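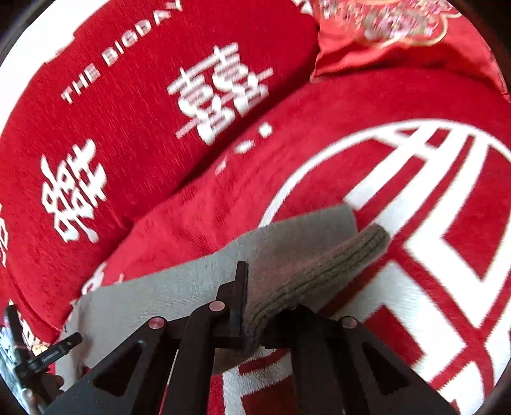 Abb. 1: Plüschdecke mit weißem Emblem, Kissen mit Schriftzug „THE BIGDAY“ und Satinkissen mit Stickerei

Seite drucken | Per E-Mail senden

5. Das rote Hochzeitsbett vorbereiten und pflegen

Dieser Abschnitt gilt für die Bettausstattung im Gästehaus Waseck, wenn ein Zimmer für ein Brautpaar nach chinesischer Sitte bestellt ist. Die allgemeinen Regeln für Bettwäsche stehen in Abschnitt 2 und werden hier nicht wiederholt. Wer das rote Bett zum ersten Mal macht, soll bitte zuerst alles lesen und dann anfangen.

5.1 Was Sie brauchen

- die rote Plüschdecke mit dem weißen Emblem
- die roten Kissen mit dem Doppelglück-Zeichen
- das Satinkissen mit der Stickerei
- ein graues, weiches Tuch (trocken, ohne Weichspüler gewaschen)
- eine weiche Kleiderbürste

Die Teile liegen im Wäscheraum im Regal Nr. 19. Den Schlüssel hat Belmiro Cardoso oder, wenn er frei hat, der Empfang.

5.2 Decke auflegen

1. Spannbettlaken kontrollieren. Es muss glatt sein, Falten drücken sich durch den Plüsch durch.
2. Die Decke am Fußende ablegen und in Richtung Kopfende ausrollen. Nicht schütteln.
3. Das Emblem ausrichten, bis der große Ring gerade auf dem Bett sitzt. Gehen Sie dafür einmal ans Fußende und schauen Sie von dort.
4. Die Seiten gleichmäßig herunterhängen lassen. Bei der Bettgröße in Waseck wird nichts eingeschlagen.
5. Den Flor mit der flachen Hand in eine Richtung streichen — immer vom Kopfende zum Fußende.

Hinweis: Wenn man den Flor gegen die Richtung streicht, sieht das Rot fleckig aus. Das ist kein Schaden. Noch einmal richtig streichen genügt.

5.3 Flor und Emblem mit dem Tuch abnehmen 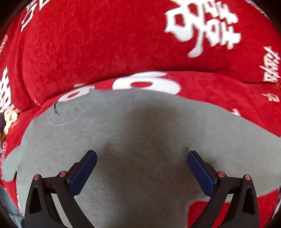 Abb. 2: Graues Tuch, ausgebreitet auf dem roten Plüsch

1. Das Tuch flach auf die Stelle legen, die Sie behandeln wollen. Es darf über den weißen Druck reichen.
2. Mit wenig Druck über die Stelle ziehen, dann das Tuch anheben. Nicht hin und her reiben.
3. Das Tuch nach außen wenden und die nächste Stelle nehmen.
4. Haare und Fusseln, die übrig bleiben, mit der Bürste entfernen. Auf dem weißen Druck wird die Bürste nicht benutzt.
5. Am Ende das Tuch von der Decke nehmen und in den Beutel für Putztücher geben.

VORSICHT: Das Tuch niemals feucht verwenden. Von rotem Stoff kann Farbe auf den weißen Druck wandern, und diese Farbe bekommt man nicht mehr heraus. Bei Flecken von Tee oder Wachs bitte nichts probieren, sondern Ajith Raju in der Wäscherei anrufen, Durchwahl 670.

5.4 Kissen stellen

1. Das Satinkissen kommt nach hinten, die Stickerei zeigt nach oben und zum Zimmer.
2. Die Plüschkissen davor setzen. Die Doppelglück-Zeichen müssen aufrecht stehen. Wer unsicher ist, orientiert sich beim Kissen mit dem Schriftzug an den Buchstaben.
3. Kissen an den Seiten leicht klopfen, damit sie voll werden. Nicht in der Mitte knicken, wie man es mit Daunenkissen macht.
4. Satin nur an den Kanten anfassen. Ringe und Armbanduhren vorher ablegen, sie ziehen Fäden aus der Stickerei.

Hinweis: Manche Familien bringen eigene Kissen mit oder möchten das Bett selbst fertig machen, oft durch eine ältere Verwandte. In diesem Fall wird nur die Decke aufgelegt und die Kissen bleiben auf dem Sessel. Der Empfang fragt das bei der Buchung ab und schreibt es auf die Zimmerkarte.

5.5 Nach der Abreise

1. Kissen und Decke auf Nadeln, Konfetti und kleine Süßigkeiten absuchen. Datteln und Erdnüsse liegen gern unter der Decke.
2. Die Decke zwei Stunden über der Stange lüften, nicht in der Sonne.
3. Locker zusammenlegen, das Emblem nach innen. Keine schweren Sachen auf den Plüsch legen, die Druckstellen bleiben lange sichtbar.
4. Das Satinkissen in den Baumwollbezug stecken und allein ins Fach legen.
5. Im Wäschebuch eintragen und unterschreiben. Fehlende Teile meldet man am gleichen Tag an Gonçalo Marinho.

Waschen siehe Abschnitt 6.

Zuletzt aktualisiert: 23. November 2018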